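More Examples of What, Exactly?
By Aniela Bielecka

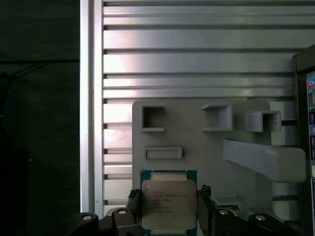 A processor between the gripper's fingers, in front of the fixture plate.

Every pitch for a learning robot gets to the same slide sooner or later, the one with the big number. Kornley's says 1,536 demonstrations. I sat through it in February and wrote down one question: how many of those are the same demonstration?

I have watched people collect this stuff. An operator guides the arm, brings the part up to the fixture, lets go, resets, starts again. By the second hour they are very good at it, and I think that's a problem. The motions get smooth and alike. The part starts in the same spot because that's where the hand puts it down. You end up with 200 recordings of one person's habit.

Linnea Halvorsen, who ran collection at Tilldale for a while, told me her team threw out 538 episodes for being "messy" – a bad grip, a second try, a part that went in crooked and had to be backed out. I'd have kept most of them. A machine that has only seen clean work has no idea what to do when a chip sits a little off in its fingers, and on a real bench that happens before lunch.

I'm not against learning from examples. Some jobs are miserable to program by hand, and handling processors may be one. But a count tells me how long somebody was paid to sit there. Show me how the starting positions were varied, who did the driving, what got deleted and who decided. Kornley promised me that list after the talk. I am still waiting for it.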